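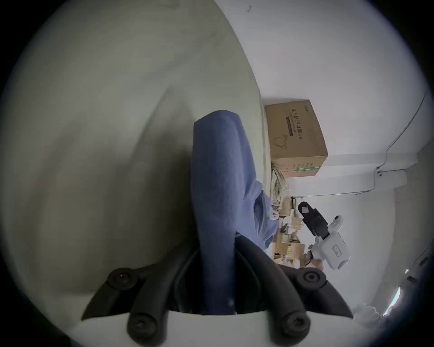 Greifer mit blauem Stoff, AG Liken, Zwischenstand Mai

Liebes Team der Pietrzak-Stiftung,

wieder einmal ein Bericht aus Leditz, und diesmal habe ich richtig viel zu erzählen! Seit dem letzten Schreiben ist aus unserer kleinen Robotik-AG eine Gruppe geworden, die sich freiwillig in den Freistunden trifft und über Ärmel streitet. Zur Erinnerung, weil unser Projekt bei Ihnen unter Pravano läuft und wir uns hier alle nur noch Liken nennen: Wir wollen einem Roboter beibringen, Wäsche zu falten, und die Bewegungen dafür machen wir ihm von Hand vor. Also wirklich von Hand, mit zwei Greifern, an denen wir selbst ziehen und drehen.

Im Antrag hatte ich 200 brauchbare Durchgänge bis Mai versprochen. Wir stehen bei 319. Ich habe das zweimal nachgezählt (und dann hat Jahrgang elf es noch mal nachgezählt, die trauen mir nicht). Davon sind 50 sogenannte Problemfälle, mit denen wir im Antrag gar nicht gerechnet hatten: Stoff verdreht, Stoff zusammengeknüllt, Zipfel irgendwo darunter. Die haben wir extra aufgenommen, denn ordentlich hingelegte Wäsche bekommt unser Modell inzwischen ganz passabel hin, sobald aber etwas verknotet ist, greift es daneben.
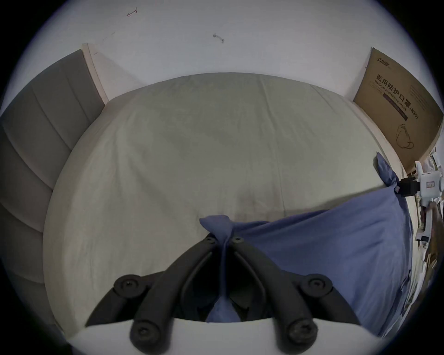

Darragh Geraghty hat uns dazu geschrieben, wir sollten die verknoteten Stücke auf keinen Fall mit den glatten in einen Topf werfen; lieber einen eigenen Ordner anlegen, eigene Bezeichnungen vergeben und erst ganz am Schluss mischen, sonst lerne das Modell von beidem nur die Hälfte. Zuerst gab es lange Gesichter, denn das hieß: alles umbenennen. Zwei Nachmittage ging das so. Jetzt ist es gemacht, und ich muss zugeben, dass ich seitdem auch selbst wieder etwas finde.

Zum Arbeiten auf dem Bett noch ein Wort, weil Sie im Herbst nach den Tischen gefragt hatten. Die Tische im Werkraum sind uns zu hart und zu glatt, der Stoff rutscht weg, und man bleibt mit den Fingern der Greifer ständig an der Platte hängen. Auf einer Matratze mit Spannbettlaken kann man von der Seite unter den Stoff fahren, das Laken gibt nach, und die Haltung ist viel näher an dem, was man zu Hause auch macht. Dafür wirft das Laken selber Falten, und die erste Modellversion hat uns tatsächlich einmal das Laken statt der Wäsche gemeldet! Der Fehler steht bei uns jetzt als eigener Punkt im Protokoll, mit drei Ausrufezeichen, die nicht von mir sind.

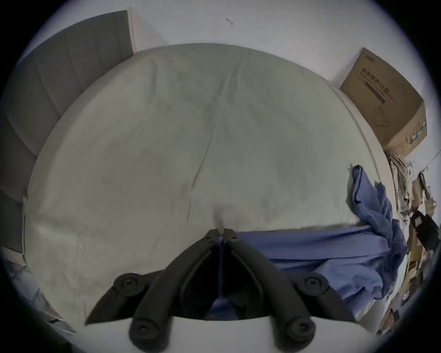
Greifer über dem Laken, der blaue Stoff liegt rechts

Was das Geld angeht: Die Belege liegen bei, sortiert nach Posten. Für die Greifer haben wir alles ausgegeben, was dafür vorgesehen war, beim Speicher ist noch etwas übrig. Ich würde den Rest gern in Ersatzteile umschichten, vor allem in Fingerspitzen und Schrauben. Wir ziehen nämlich am Anfang alle viel zu fest zu, das ist wie beim ersten Mal Autofahren, und das Material merkt das. Falls Sie dafür einen formlosen Antrag brauchen, schicke ich den sofort, eine kurze Mail genügt mir.

Gelernt haben die Jugendlichen übrigens Dinge, die ich so nicht auf dem Zettel hatte. Eine Aufnahme verwerfen zum Beispiel, obwohl sie fast gut war. Oder sich beim beidhändigen Arbeiten nicht zu hetzen: Beide Greifer sollen den Stoff erst sicher haben, dann wird gespannt, dann erst angehoben. Klingt simpel, ist es mit einem Griff in jeder Hand aber überhaupt nicht, probieren Sie es gern einmal aus, wenn Sie uns besuchen. Die Einladung steht nach wie vor. 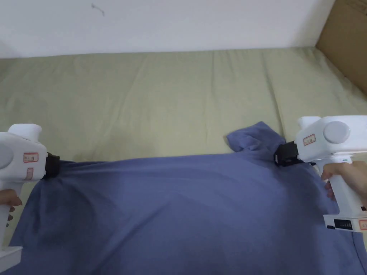
Seite zuletzt geändert: Mai, 16:40 Uhr (Abschnitt „Wie es weitergeht“ ergänzt)

Wie es weitergeht: Vor den Sommerferien wollen wir die Aufnahmen mit beiden Händen abschließen und dann endlich vergleichen, ob das Modell mit den Problemfällen besser wird oder bloß langsamer. Danach kommen andere Farben dran. Bisher haben wir uns sehr auf Blau eingeschossen, das rächt sich vermutlich, sobald das erste gestreifte Hemd auftaucht (ich habe schon eins im Auge, mein Mann weiß noch nichts davon).

Offen ist noch die Frage mit der Abschlusspräsentation. Den Termin schicke ich nach, sobald die Aula bestätigt ist. Ein Beamer ist da, eine Matratze bringen wir mit.

Herzliche Grüße aus Leditz, auch von der ganzen AG Liken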